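Tempo de leitura: 2 min

Chamado 533: garra manual Osell x Veson, frasquinhos escapando
Aberto por: Jonalyn Salazar
Status: em andamento

Oi, pessoal! Vou juntando tudo aqui porque a conversa com o Derek já se espalhou por três lugares e eu mesma me perdi.

O problema: com a garra Osell, os frasquinhos de vidro de tampa preta giram quando os dedos fecham. Às vezes o frasco sobe pela face do dedo e pula fora. Com a Veson quase não acontece, só que ela é bem mais pesada na mão e depois de meia hora o meu pulso reclama (o da Mwajuma também, ela mandou registrar).

O que eu já tentei

1. Troquei a ordem dos testes, Osell de manhã e Veson à tarde, depois o contrário. Não mudou nada.

2. Passei álcool nos dois dedos da Osell. Melhorou nas primeiras pegadas e voltou ao normal, ou seja, ruim.

3. Baixei a velocidade de fechamento. De 71 pegadas perdi 18, e quase todas com o frasco atravessado em relação aos dedos. Com ele alinhado a coisa vai bem!

4. Fui olhar a abertura com o frasco deitado na mesa, ainda longe dos dedos. As almofadas são largas e retas, e o frasco é um tiquinho de nada perto delas. Reparem também nos cantos lascados do dedo esquerdo, que o Derek tinha perguntado.
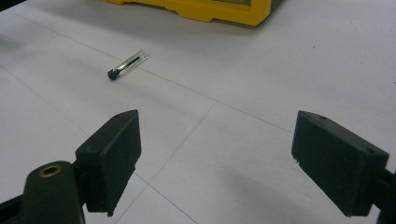 5. Repeti com fita de silicone nas faces internas, 10 pegadas, só na diagonal. Segurou melhor, mas a fita começou a enrugar na borda de cima e aí o frasco passou a sair torto. Tirei a fita e limpei a cola (que trabalheira).

Respostas

Derek Pickering: Lascado no canto não me preocupa muito, o contato é mais embaixo. Eu apostaria no paralelismo dos dedos. Dá para fechar numa folha de papel e ver se prende igual dos dois lados?

Jonalyn Salazar: Fiz! Prende firme embaixo e em cima a folha sai puxando de leve. Então tem folga mesmo. Apertei os parafusos e melhorou um pouco, ainda não refiz a série completa.

Ronaldo Dagdag: Tenho um par de dedos com ranhura em V da época do projeto Grellum. Deixo na tua bancada. Confere a furação antes de montar, não lembro se é a mesma.

Pendente: testar os dedos do Ronaldo e repetir o item 3 com eles, mesma velocidade. A Veson fica montada até lá.

2 comentários compartilhados
Contato | © Tiongson | Voltar ao topo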